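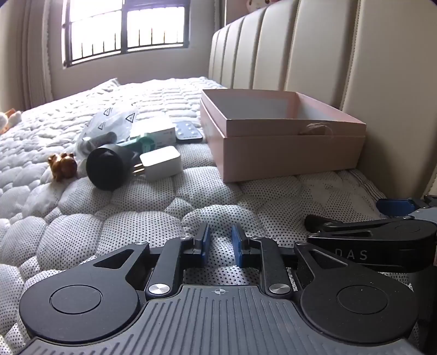
Re: [trilavia-build] Soft surfaces, slipping pads, and is anybody else working on a bed?

Posted by otmont_spareroom, August, 9:40 pm
Filed under: Grippers and Hands > Home Builds
Thread index | Previous | Next | Reply to list

Hi all,

Sorry for the slow answer, I've been up to my elbows in the Otmont arm and only read the list in clumps. Quoting the whole thing so people on digest can follow:

> I've got my first arm bolted to the desk and it picks blocks off the
> desktop fine. The minute I put a folded blanket under the same blocks
> it goes to pieces. It either stops too high and closes on air or it
> plows into the blanket and drags the whole thing along. I'm recording
> my demos by hand with a gripper and then playing with the training
> afterward, so I don't know if my demos are bad or my arm is bad.
>
> Questions for anybody who has gone past the desk: what do you use for
> a soft surface? Do you use real stuff or printed shapes? And how do
> you keep the pads from getting slick? Mine felt great for an evening
> and now they let go of anything shiny.
>
> Also, is it worth having a second gripper, or is that just me wanting
> to buy things.

OK so, soft surfaces. I use the bed. I started with a towel on the desk, then a sofa cushion, and neither one behaved like anything I wanted the arm to deal with later. The quilted mattress is a much meaner test because it's all those little puffed cells, so a thing set down on it may sit in a dip or up on a hump, and a skinny object like a remote can bridge two cells with space under it. I love it now, but I hated it for the first couple of evenings!

What I'd do in your shoes is leave the arm alone for a bit and look hard at your demos. Mine were terrible. When you hold the gripper yourself you push down without thinking, because your wrist gives and the bed gives and it all feels perfectly natural. The arm doesn't have your wrist. My early recordings had the fingertips mashed well down into the quilting on nearly every pick, and the arm copied that faithfully and then tripped its current limit. I threw out the first 205 recordings and started over with a rule for myself: the fingertips may brush the fabric but they don't get to dent it. I'm at 429 keepers now and the difference is huge (to me, anyway, I haven't got a tidy chart to show you).

A few things that helped with the height problem:

Come in slower for the last little bit. I know, everyone says it. But I mean painfully slow, slow enough that you feel silly.

Tilt. I was going straight down on everything like a claw machine. For flat stuff on a soft surface I now lean the gripper over and come at the long side. The power adapter is the one that taught me this. Rounded corners, smooth sides, and if you go straight down on the prongs end it just swivels away from you.

Move the objects between takes. All of them, even the ones you aren't picking. I got lazy and left the background clutter in one place for a whole evening, and the model learned where the clutter was, which took me far too long to work out.

On real stuff versus printed shapes, real stuff, every time. I printed a nice set of cubes and cylinders on the Stirkard and they are now a nice set of paperweights. The pile on the bed is just whatever is in the house: the remote, a little white carton, the adapter, an amber-brown animal figurine, a crumpled clear bag. You want the bag. The bag is awful! It's see-through so the camera gets confused, it changes shape whenever you breathe near it, and if you grab it by a loose corner it comes up fine and then swings. I'd put the bag in from day one if I were starting again, and I'd accept that it will fail for weeks.

The shiny figurine is good too, for the opposite reason. It's rigid and it's glossy, so it shows you right away when your pads have gone off.

Which brings me to pads. I'm on the blue ones and I have the same complaint you do. Mine go slick from lint and from whatever is on my hands. I wipe them with a barely damp cloth before each session and let them dry all the way, and that gets me through an evening. I tried alcohol once and they felt tacky afterward in a way I didn't like, so I quit. I can't tell you if it hurts them, I just didn't want to find out. Somebody at the Carvalho Street workshop told me to scuff them with fine sandpaper and I haven't had the nerve. If you've done it, please write in.

While you're at it, get a soft brush and go over the housings. Working on bedding means fuzz everywhere and there are always specks sitting on the top of mine. I check the pivots for threads too. I had one long hair wound around a joint last month and spent an evening blaming my code for a finger that closed late.

Targets: I drop things in an open box with no lid. Mine's pink. I'd suggest something with a fairly low wall and a color that doesn't match the bedding, because white on white was hopeless for me in the mornings. Speaking of mornings, my bed is by a window and the daylight blows out everything on that side. I used to close the curtains and use the lamp. Now I record some sessions with the window light and some without and keep both, and the arm is a lot less fussy about what time I run it. I do leave out the takes where the top of an object is so bright I can't find its edge myself on playback. Seemed unfair to ask the robot.

Second gripper. Ha. Well, I have a pair, so you know which way I went. For single picks you don't need it, and I'd have been fine without it for the first three months. Where it pays off is anything that slides. One hand steadies the box and the other drops the thing in, or one pins the flat end of the bag while the other looks for a fold. But then you need two arms to play it back on, and I have one and a half (the second is three joints and a pile of brackets on the closet shelf). So at the moment the two-handed recordings are just sitting on a drive waiting for me to finish the shoulder. If you've only got budget for one thing, I'd spend it on better joints for the arm you already have.

As for whether it's your demos or your arm, there's a cheap way to get a hint. Take one good recording, put the same object back in the same spot on the blanket, and play the path straight through with no model in the middle at all. If the arm lands high or low, look at your mounting and your calibration. If it lands right and picks it up, go back to your demos. When I did it, my gripper mount was flexing under load, and I'd been retraining like a maniac the whole time. I swapped the bracket for a thicker one and added a second bolt at the wrist and got most of my height back that same night.

One thing I haven't solved is edges. My pile sits in the middle of the bed, but if something gets nudged toward the headboard the arm runs out of safe room and I have to stop it by hand. The headboard is padded so nothing gets hurt, but it does make me jump. I've got a soft limit in the software that's too cautious and makes it give up on perfectly good picks. If anybody has a way of setting that limit that isn't just a flat invisible wall, I'm all ears.

I'll put the bracket files in the list folder once I've cleaned up the hole spacing, which I drilled by eye and then measured afterward. Tell me how the playback test goes, and what blanket you're using, a fleece one might be half your trouble.

Cheers from the spare room,
otmont_spareroom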